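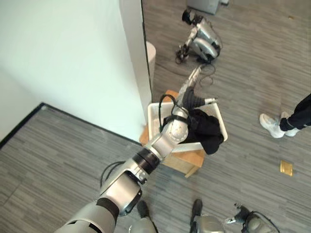
Fault Technician, Humanoid Robots (fixed term, 12 months)

Fomesstead, Grisedbridge site
Reports to: Ayodele Uzor, Test Floor Lead
Hours: 8:00 a.m. to 4:30 p.m., one late shift a month
Start: January

Fomesstead runs humanoid robots on household tasks, mostly laundry: picking clothes out of a basket, moving them, putting them down in the right place. We are hiring a technician to work full time on one fault and the changes that come out of it.

What happened

During a cloth handling run last fall, a robot on our test floor closed its hand on a garment and did not open it when told to. The operator sent the release command twice. The controller reported the hand as open both times. The arm then started its return move with the garment still in the fingers, the cloth caught on the basket, and the basket came off its stand. A member of staff stepped in to catch it and the forearm struck her wrist. She was bruised and back at work the next day.

The stop button was pressed and it worked. The delay between the first failed release and the stop was longer than our own rules allow.

We paused all cloth work and went back through the logs. Over 200 hours of runs we found 50 cases where the reported finger position did not match the motor current. Most had no effect on the task. We have two likely causes, a worn cable at the wrist and a timeout in the hand controller that returns the last good value when it should return an error. We have not ruled either one out, and it may be both.

Cloth work has restarted at reduced arm speed. 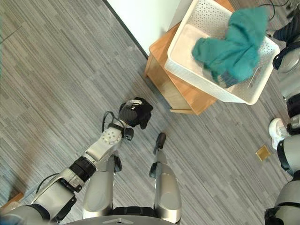
The job

You will reproduce the fault, find the cause and see the fix through to every robot on the floor. Day to day, that means:

Setting up and running grasp and release trials with clothing and towels
Inspecting, replacing and logging wrist and hand cables
Reading controller logs and comparing them with operator notes
Writing up each stop, near miss and injury the same day
Keeping cables on the floor clear of walkways
Working with Tobiloba Bashir, who wrote the hand controller code, on new release checks

You will have the authority to stop any run on the floor. You do not need to ask first and you will not be asked to make up the lost time.

What we need from you

Two years or more of hands-on work with robots, industrial machinery or similar equipment
Able to read a wiring diagram and use a multimeter and an oscilloscope
Experience with lockout procedures
Enough Python to sort and plot log data
Clear written English. Your reports go to people who were not in the room.

Helpful but not required: CAN bus work, force sensing, or time spent in a repair shop. A degree is not required. Two of our current technicians came from elevator maintenance.

The work includes kneeling, lifting up to 60 pounds with a second person, and standing for much of the day. If you need adjustments, tell us and we will talk them through with you.

Pay and benefits

Pay is on the Technician 3 scale and we will send you the range before the first interview. Health and dental start on day one. Parking is free. We can help with moving costs if you are coming from outside the Clavdale area.

How to apply

Send a resume and up to one page on a fault you traced yourself. Tell us what you got wrong along the way. Please leave out anything covered by an agreement with a past employer.

Applications go to Olumide Adebisi in the hiring office. First interviews are by phone and take around 50 minutes. Second interviews are on site and include a paid half day on the test floor, with safety glasses and a floor briefing provided. Closed shoes are required.

Candidates who reach the second stage may read the full incident report before deciding whether to go on. Ask Olumide for a copy.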